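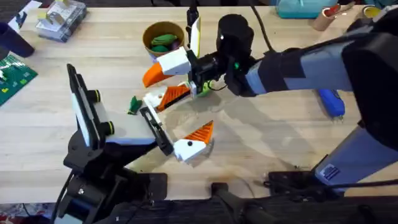 Two-arm bench with the ridged orange fingers fitted.

Gripper Test Operator (part-time, on site)

Search openings
Keyword or location

Sorkino is hiring one part-time operator for the gripper comparison at our Clarnen workshop. The job is to run two robot arms by hand control through a fixed list of small tasks, change the fingers between blocks, and write down what happened. Reference number for this opening is 711.

We are comparing three finger pads on the same pair of arms. The Pasaribu pad is ridged and fairly soft. The Weter pad is flat and harder. The third is our own print and changes from month to month. Each pad gets the same tasks in the same order: picking small parts out of a bowl, passing a part from one arm to the other, pressing bricks onto a baseplate, and standing a tube upright. The comparison started in November and has 3,009 logged attempts so far. The first operator is moving to another project, and we want an overlap of at least two weeks.

What you will do

Run blocks of 26 attempts, with a break after each block. Mark every attempt as held, dropped, slipped or stopped. Use the comment field when none of those fits. Swap finger sets with a hex key and check the opening width afterward. Put the parts back in their start positions from the printed sheet. Tell the engineer on duty if a pad is torn or a cable is catching on a wrist joint. You will not be asked to write code.

About half of the hours go to the handover task. The two grippers have to come very close together over the table, and most of the stops in the log are from that step. It takes patience and a light touch on the controls.
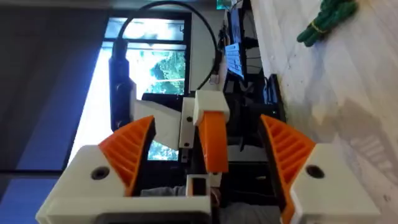

Skills and Experience

You need steady hands, good close vision (glasses are fine) and the ability to do the same thing many times without drifting from the instructions. You should be comfortable working from a wrist camera view as well as from looking at the table directly. Some blocks are run on the camera view alone, and in those the other arm's gripper may be the main thing you have to steer by.

Useful but not required: model building, sewing, lab work, machine operation, dental or watch repair training, game controller experience. We have no degree requirement. Written English good enough for short notes is required.

Hours and pay

Four shifts a week, five hours each, mornings or afternoons. Pay is hourly and training is paid at the full rate. The contract is for six months. Shifts are seated, but the chair can be swapped for a standing stool.

How to apply

Write to Dimas Pangaribuan, test lead, with a resume and a few lines on any work you have done with your hands. Put 711 in the subject line. Applications close January 2, 2021. People we want to meet will be invited to a one-hour trial on the bench in Room 253, using the same controls as in the job. You don't need to prepare for it. We will answer everyone who applies, including those we don't invite.

Contact Sorkino | © Sorkino, Clarnen workshop | Back to top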